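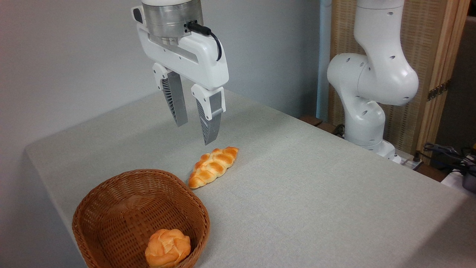

Caoimhe Ó Conaill bakes small braided loaves in the back of a former shoe store in Arwood, and she sells most of them before nine in the morning. She is 57 and came to bread late, after years of keeping the books for a lumber yard.

Her braid has three strands. She weighs the dough, divides it, and lets the pieces rest under a towel before she rolls them. "If you fight it, it shrinks back," she says. "So I go and do the dishes."

The strands should be thicker in the middle than at the ends. She starts the plait at the center and works toward herself, then turns the whole thing and does the other half. Loose is better than tight. A tight braid tears at the sides in the oven, and the pale creases between the strands open up into cracks.

Two coats of egg wash give the crust its orange color and its shine. The first goes on after shaping, the second just before baking. She does not brush down into the creases – they stay cream colored that way, and the pattern shows.

The baskets are a separate matter. Siham Boutros, who runs the Bakke housewares shop two doors down, sells Ó Conaill her wicker ones and has firm opinions on them. An oval suits a long roll. The rim should be rounded, with no cut ends to catch on a cloth. Boutros tells customers to brush out the crumbs with a dry paintbrush and keep the basket away from the radiator.

Both women set bread out on plain gray cloth. Ó Conaill bought over 9 yards of it in September and has hemmed 7 so far.

A small braid costs less than a sandwich at the Erinier cafe across the street. Day-old ones go for half price and make good French toast.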